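**August, notebook of the back shop, afternoon**

Started late because I got talking with Kuo-hua Lu about varnish, which is a thing that happens if you let him near the coffee. Anyway, by two o'clock I had cleared my head and was ready to have a proper look at the board for the Grakside bench, the one we've all been walking past and admiring for weeks without doing a thing about it.

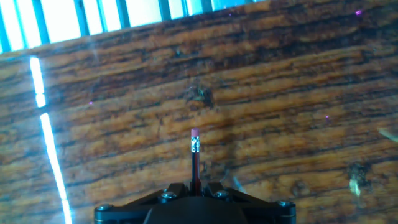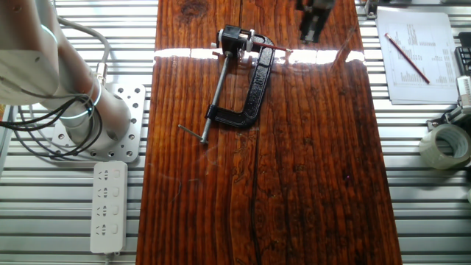
I want to get down what I think about the crack while it's fresh, so bear with me, whoever is reading this over my shoulder (hello, Florencia). My first instinct in spring was to fill it with dark epoxy and call it character. I've gone off that idea. The long dark crack down the lower middle is the thing your eye goes to, and under all that gloss I think a filled line would look like a mistake somebody tried to hide. It has the knots and the streaks for company, and if we leave it open but stable I believe people will like it. Hsin-yi Siu disagrees and wants two bow ties let into the back, where they won't show. I can live with bow ties on the back. What I don't want is a clamp cranked down across the crack to "close it up a bit," and I'm writing that here in ink so it can be quoted at me later. The black C-clamp lying on the board is for holding a caul, and before it goes on anything finished I want a leather pad under each jaw. A textured casting like that will print itself into varnish faster than you can say sorry.

On the shine: I keep going back and forth. I'm fond of it, I really am, it brings up the orange and honey in the grain in a way that oil never quite does. But a bench top that glares back at you is a misery to work at, and with daylight coming in at the window you get a hard white streak lying right across the wood. Cheng-en Wan suggested rubbing the whole thing down to satin with fine wool and wax. I tried a patch on the Bukier offcut, the size of my palm, and left it on the sill for everyone to have an opinion about. My own opinion is that it's lovely and I'm a little sad about it, both at once.

Other bits, before I forget:

- Wax: we have one tin of the Zestura paste left, and it has a skin on it. Scrape, don't stir.
- Davina Cruickshank wants the finished top at her end of the shop, so we need to measure the doorway again. I had 7 inches of clearance written down and I don't trust my own handwriting.
- The Fang order is 100 sheets of fine abrasive, and I'd like us to stop buying the cheap ones. Please, please stop buying the cheap ones.
- Whoever has the good red pencil is welcome to it, but sharpen it.
- Bow ties: walnut if we have it. Hsin-yi to look in the short rack.

Spent the last hour making caul pads out of an old apron, which was slow and very pleasant. Got 11 cut and glued four of them before the glue bottle gave out. The rest are in the blue tin by the vise with the leather side facing up.

Next session: flip the board (two people, gloves off, rings off), mark out the bow ties from the back, and settle satin or gloss once everyone has had a turn squinting at the offcut.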